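Patterned trim

Patterned trim is a narrow band of cloth with a repeated design, sewn or woven along the edge of a garment, cushion, curtain or bag. It is used to strengthen an edge, to hide a seam or simply for decoration. Similar bands are also sold by length under names such as braid, ribbon and edging, though the terms overlap and differ between makers.

Construction

Most trims are woven on narrow looms, with the pattern formed by threads of a second colour. Cheaper kinds are printed on plain tape after weaving. A woven pattern usually shows in reverse on the back of the band, while a printed one is often faint or missing there. Embroidered trims are made on a backing cloth and cut apart afterwards. Cotton, wool, silk and polyester are all used, and mixed yarns are common.

Width is normally fixed by the loom. Trims meant for curved edges are given a looser weave or cut on the bias so that they lie flat.

Patterns

The zigzag is among the oldest and most widespread designs, as it can be made with very few threads and needs no curved lines. When one side of the zigzag is filled in, the result is a row of triangles, often called sawtooth or dogtooth edging. Leaf and scroll designs need a finer weave and were for a long time more costly. Two-colour patterns in black and white remain popular for household goods because they can be set against almost any ground.

Local production

In the town of Rivesard, trim weaving was a winter trade carried on in private houses. The Koval workshop brought the work under one roof with 8 looms and later employed 431 people. Its pattern books hold 977 numbered designs, of which only three are still woven. The rival firm Grosetti made printed tape and closed its weaving room after a fire one August. The textile historian Marta Dovhaniuk has argued that many designs credited to Koval were copied from older bands made in the nearby village of Plemo.

Care

Trim may shrink at a different rate from the cloth it is sewn to, which causes puckering. Washing both before sewing prevents this. Dark bands with pale patterns should be washed in cool water and dried away from direct sun.
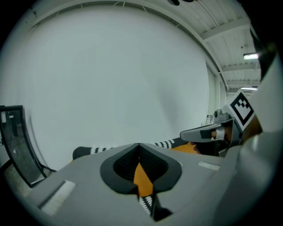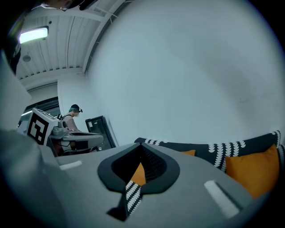
Black textiles with white patterning: zigzag (first picture) and leaf-like shapes (second picture)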